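Okay, the old match programs thread, part two! I got through another box from the Grilwood sale last night and I'm still buzzing. Short posts, bear with me.

Best find so far: a Baird Rovers home program with the full team sheet penciled in by whoever bought it. Two late changes, both crossed out and rewritten. The printed attendance for the previous home game was 3,484 — on a wet night, for a cup replay!

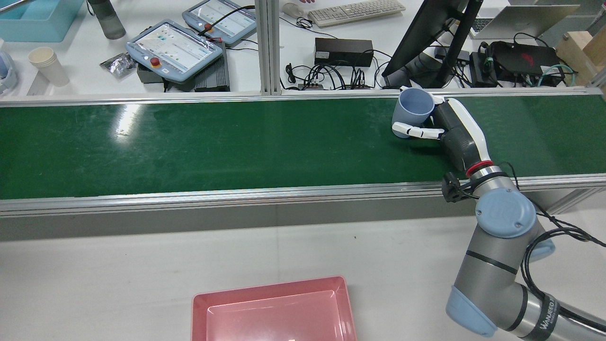

Programs are what I chase, but I love the odd stuff that turns up with them too. Tickets, rosettes, a supporters' club song sheet. Plastic mugs as well, and a pale blue one like this would look great next to my Baird scarf. Club color, near enough!

Rhona Dunbar asked how I store everything. Clear sleeves, flat in a box, staples checked first. Rusty ones come out very, very slowly.

Oh, and the ads! Half the back page is Ciniretti, the ice cream people, promising a free cone to every kid if Baird scored two. I would have been screaming for that second goal.

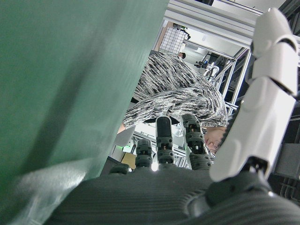 Grilwood, February 8, 2023

Second box open! This one is mostly away games, and the writing gets smaller and messier as the season goes on. By spring it's just initials and goal times.

The smallest crowd I've found is 1,408, and the editor's column thanks every one of them for coming out. I read that bit twice.

Still missing from the season: the Zatus Park opener and the last home game. If you have either one in a drawer, even a torn copy, please send me a picture of the cover. I'd love to see them — and I'm happy to trade doubles!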